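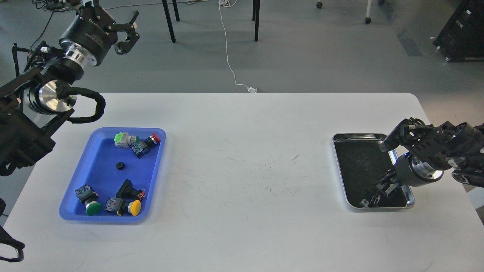

Minutes of the teleop working group, Jorkden workshop, March. I'm doing the minutes again, so you get them the way I talk. Present were Faustino Robles, Wenceslao Trujillo, me, and the two students from Valdovinos (who brought Timbits, so they're welcome back any time!). We started with the sorting task, blue tray to metal tray, one part at a time, both arms driven from the leader handles. Wenceslao wanted to know if the little black knob lying by itself in the middle of the blue tray is a part or a leftover, and fair enough, the task sheet doesn't say. We went back and forth on it for far too long. Agreed: for this task the knob stays where it is, and if an operator picks it up the episode gets flagged.

Last month's minutes were accepted, with one fix. I had written that we were at 1347 episodes, and Faustino pointed out that was the count before the duplicates came out. He'll send me the proper number and I'll put it on the shared drive.

Operator notes. The students have had two sessions each on the handles and they're both doing the same thing I did when I started, which is squeezing way too early and then chasing the switch along the bottom of the tray. Faustino's tip is to come down with the fingers open, stop, breathe, then close. He also wants slower releases. Right now people let go while the wrist is still travelling, and the policy is going to learn that right along with everything else. I asked if we could just trim the sloppy ones and he gave me a look, so no, we redo them.

Calorach quote. They've come back at $700 for the replacement grips on the leader handles, and Wenceslao thinks that's steep for what is basically rubber and a trigger. Cotent might do it for less but the lead time is awful. Left with Wenceslao, who'll phone both of them.
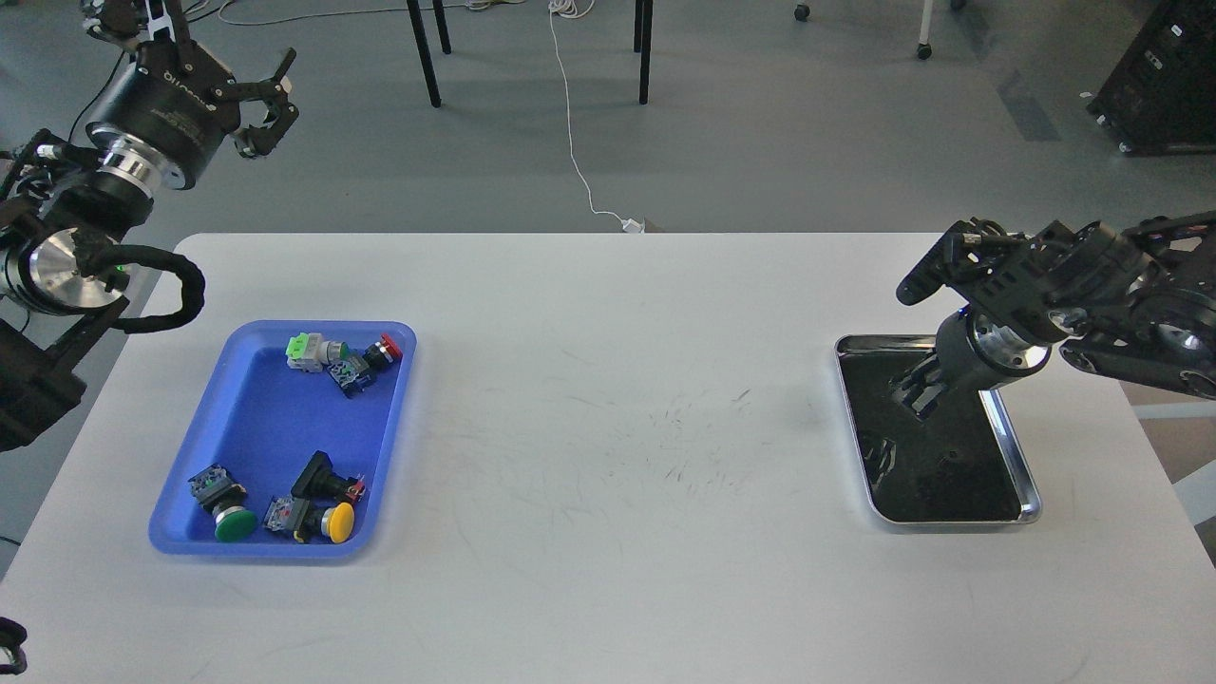 Grasp order took up most of the second hour. I'd been telling people to go left to right, Faustino's been telling people to take whatever's easiest, and so the demos are a right mix. Look at how the parts end up, with one bunch at the top of the blue tray and another at the bottom and open space in between, and you can see why a fixed left to right gets silly. The one with the red cap is tilted up against the top right corner too, and a grip from straight above is a pain on anything sitting in a corner like that. So we settled on top bunch first, then bottom, and within a bunch it's operator's choice. Corner parts get nudged clear before grasping, and the nudge stays in the recording. Wenceslao isn't sold on the nudging but said he'd live with it for one batch.

One of the students asked if the big green mushroom button should go down cap first. We don't care, any way up is fine so long as it's flat in the metal tray and the fingers come out clean.

Target for the next batch is 200 good episodes under the new order, split evenly among the four of us who are trained plus whichever student signs off first. Faustino will rewrite the task sheet (knob included, please!) and pin it up by the handles.

Other business: the kettle is fixed. Somebody has my good screwdriver, the one with the yellow tape, and I'd like it back.

Actions
Faustino: episode count to me, new task sheet.
Wenceslao: phone Calorach and Cotent about the grips.
Me: update the flag list, book the workshop for next month.
Students: more practice on slow releases.

We wrapped up at 4:30 and Wenceslao locked up.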